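Money and Banking, Unit 7
Reserve Requirements, the Policy Corridor, and Bank Funding
Handout, revised May 5, 2022

Read this with the problem set. Notation follows the earlier units: D is deposits, R is reserves held at the central bank, and k is the required reserve ratio.

1. What a reserve ratio does

A bank subject to a reserve requirement must hold at least kD at the central bank. With a ratio of 2 percent, a bank with deposits of $332 million holds $6.64 million. If the balance earns less than the policy rate, the requirement acts as a tax on deposits. The annual cost is kD times the gap between the policy rate and the rate paid on required balances.

A cut in k has two effects. It frees cash, which the bank can lend, use to buy securities, or use to pay down borrowing. It also lowers the tax. The first effect happens once, on the day the new ratio applies. The second continues for as long as the lower ratio stays in place and the rate gap is positive.

Students often mix up a cut in k with a cut in the policy rate. The policy rate sets the price of overnight funds. The ratio sets a quantity that banks must demand at any price. A central bank can move one and leave the other alone.
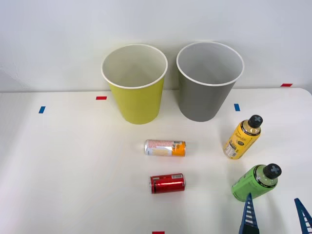
2. The corridor

Most central banks that target an overnight rate set two other rates as well. The upper one is charged on overnight loans to banks against collateral. The lower one is paid on overnight deposits. A bank should not borrow in the market above the ceiling or lend below the floor, so the market rate stays between them. Exceptions arise when some lenders have no access to the deposit facility, or when banks avoid the lending facility for fear of looking weak.

Where the market rate sits inside the corridor depends on total reserves. When reserves are scarce, it moves toward the ceiling. When they are plentiful, it falls toward the floor, and further additions do little. The demand curve drawn in class is steep in the middle and flat at both ends for this reason.

Averaging matters here. If the requirement must be met on average over a maintenance period, a bank can run below kD one day and make it up later. Banks then trade across days, and the rate is steadier until the last day of the period — which is when spikes tend to show up.

3. Worked case: Berchtold Savings

Berchtold Savings takes deposits in the town of Skeltside. It borrows overnight from a larger dealer bank, Bestik. In January the ratio is lowered and $70 million of required balances is released. Berchtold has three choices.

(a) Repay Bestik. Assets and liabilities both fall by $70 million. Interest expense drops by the overnight rate times the amount repaid, and interest on the released balances is lost.

(b) Buy short government bills. The size of the balance sheet does not change. Income rises by the bill yield less whatever the central bank was paying.

(c) Make loans. Income may rise by more, but so do credit risk and the capital charge.

If capital is tight, (c) may be closed off no matter how much cash is freed.
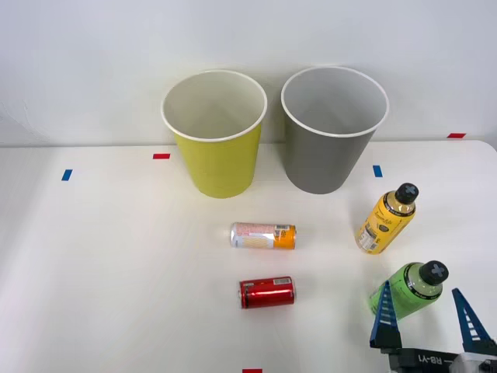 Cups and drink containers on a white tabletop.

4. Pass-through to bond yields

A bond yield can be split into the expected average short rate over the bond's life and a term premium. A policy cut that was fully expected changes neither part on the day. Prices move on the surprise, so a muted reaction to a cut is no evidence that policy has failed.

A ratio cut works on yields less directly. Banks with released balances may bid for bills and short bonds, as in case (b). The effect is strongest at short maturities and fades further out the curve.

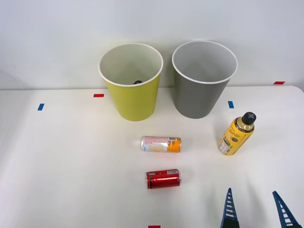

Required and excess reserves are recorded in the same account at the central bank, and the split between them is a calculation made afterward. Keep the two apart in your own work. Think of two large paper cups side by side on a table, one of them yellow-green: the containers have the same use, and what matters is which one an item is counted in. A ratio cut moves balances from the required column to the excess column and leaves total R unchanged. Total R changes only when the central bank's own balance sheet changes, or when currency or government deposits move.

5. Problems

1. Using the figures in section 1, find the yearly cost of the requirement if the policy rate is 7 percent and required balances earn nothing.

2. Draw Berchtold's balance sheet changes under (a) and (b). State which choice alters its ratio of capital to total assets.

3. The Plunura data file lists daily overnight rates and reserve totals. Plot one against the other and mark the steep part of the curve.

4. Explain why averaging weakens the link between one day's reserve shortfall and that day's rate. Two paragraphs at most.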